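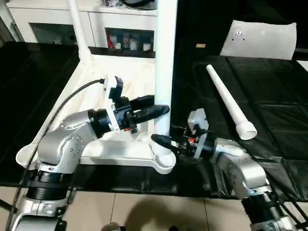 December, evening

Second week on the stand job, and my shoulders know it. Kamlesh had the schedule up when I got in: two-armed work all morning, me on the controls, Kwok-wai logging. The task is to put the white tube stand together on the covered table, start to finish, with the robot's arms following mine. Velard wants 40 clean runs before the holiday break. We have 12.

I was slow at first. The loose pipe has a flared socket at one end and it wants to be picked up from the other end, which I keep forgetting. When I grab it near the socket I have no room left for the second arm to come in. Kwok-wai marked two of those as bad before I got my head straight. After that I made myself say the order out loud – base, pole, side tube, pipe – and it went better.

Steering with both hands still feels odd. My right hand wants to lead, and the left just sits there waiting. Man-sik told me last month to bring the two grippers in together, even when only one has something to do, so the robot sees them work as a pair. I tried it that way today. It takes longer per run but I drop less.

The black plastic on the table is a nuisance. It creeps toward me when I drag a part over it and I had to stop and pull it flat again between runs. I asked Dale if we could tape it. He said he would think about it, so probably no.

The wrist view gave me trouble all day. Once the fingers are on either side of a part, that's nearly all there is in it, pale and blurry, with a bit of tan behind.

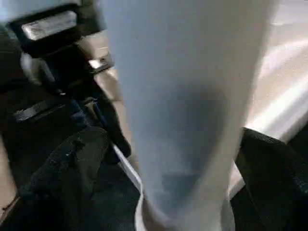 I end up going back to the head view and guessing the last inch. Rogério does it the other way around and watches the wrist view the whole time. His runs are smoother than mine, so I may have to learn it.

Five good ones by the time we quit, and the log number is up to 1481 with everybody's tasks in it. Ate a late lunch at my desk. Kamlesh wants me on the same job tomorrow, with the pipe first this time to see if the order matters. Need to bring the wrist brace, and call Mom back.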